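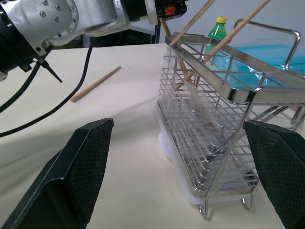

FOR IMMEDIATE RELEASE

Hebden Tests Wire Utensil Baskets for Chopsticks, Finds Most Sales Claims Hard to Back Up

Kitchenware importer will cut packaging copy and drop the word "organizer" from its July range

HEBDEN KITCHEN SUPPLY – Anyone who has shopped for a utensil holder lately has been told that the right one will change the kitchen. Hebden, which imports racks, baskets and drainers for small restaurants and home cooks, printed some of those promises on its own boxes. The company said today that it has gone back over them and is taking most of them off.

The review covered 11 utensil holders, among them wire baskets, ceramic jars and plain plastic cups. It looked at one narrow job: holding wooden chopsticks upright between washing and the next meal. Claims that could not be supported by ordinary use at a table or a sink were marked for removal.

"We had a box that said 'dries in half the time,'" said Veronika Boros, product manager at Hebden. "Half of what time? In whose kitchen? I asked, and I got four different answers from four people, and one of them was a shrug. So it's gone."

What the review found

Wire baskets did reasonably well, with limits. The open sides let air reach the sticks, which solid jars do not, and it is easy to see what is inside. A basket with dividers can keep chopsticks apart from spoons if the person putting them away cares to keep them apart. Hebden found no grounds for saying that dividers make anyone tidier, and will stop saying it.

Leaning was the most common complaint. A pair of chopsticks is thin and light next to the compartments made for serving spoons and ladles, and in a wide basket the sticks tip over to one side and cross. That is mostly a matter of looks. It becomes a nuisance when the tips slip between the wires and someone has to fiddle them free. Closely spaced wires cut down on this. They also take longer to scrub.

Handles drew a mixed report. A raised wire handle is useful for carrying a basket from sink to table. It also gets in the way of tall utensils, and several testers said they would trade it for a lower rim. Others would not hear of it. Hebden will keep both styles. 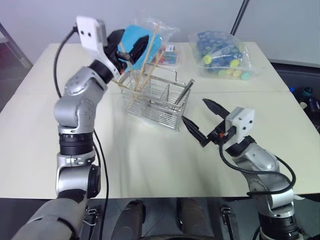
Photo: Hebden. Wire utensil basket with divided compartments. Free for editorial use with this release.

Polished metal was another sore point. Product copy across the trade treats shine as a sign of hygiene. It is a sign of polish. Spots and fingerprints show up sooner on a bright rim than on a dull one, and the company's new care sheet will say so in the first line.

The care sheet itself has been cut from 35 lines to 11. It tells customers to rinse chopsticks, shake them off, and stand them loosely with room between them. It tells them to empty and wash any base or tray that sits under a basket, a step that the old sheet left out entirely. A line recommending a monthly treatment with food-grade oil has been dropped as advice few people were ever going to follow.

Still unsettled

Some questions stayed open. Testers could not agree on whether chopsticks should stand tips up or tips down. Tips up keeps the eating end off the bottom of the basket. Tips down keeps fingers away from it when someone reaches in. Hebden takes no position, and has asked its retail partners to stop printing one on its behalf.

Gareth Ackroyd, who runs the Trenier noodle counter and took part in the review, said he had expected to be sold something.

"I have 60 seats and I go through a lot of chopsticks," Ackroyd said. "A basket is a basket. If it stands flat and I can get it clean, fine. I was using a jar before and the bottom of the jar was disgusting, so yes, I switched. I wouldn't put my name to more than that."

Ackroyd was given 2 baskets for the review and has since bought others at the normal trade price. He received no payment for his comments.

Changes to the range

Starting in July, all Hebden wire baskets will be sold as "utensil basket," followed by the outside measurements. The words "organizer," "system" and "solution" will no longer appear on the packaging. The Nindier basket, previously sold as the Nindier Countertop Storage System, is the same product with a shorter name. Its price is unchanged.

Existing stock will be sold in the old boxes until it runs out. The company considered stickering over the claims and decided that the stickers would cost more than they were worth.

Hebden is not advising customers to replace a holder that already works for them. A clean plastic cup with holes in the bottom came through the review without serious complaint, and Hebden does not make one.

About Hebden

Hebden imports and distributes kitchen racks, baskets and drainers to independent stores and restaurants. The notes from the review, including comments from testers who disliked the products, are available on request.

Media contact

Veronika Boros, Product Manager, Hebden
Trade orders are handled by Dillonano, Hebden's distribution partner.

###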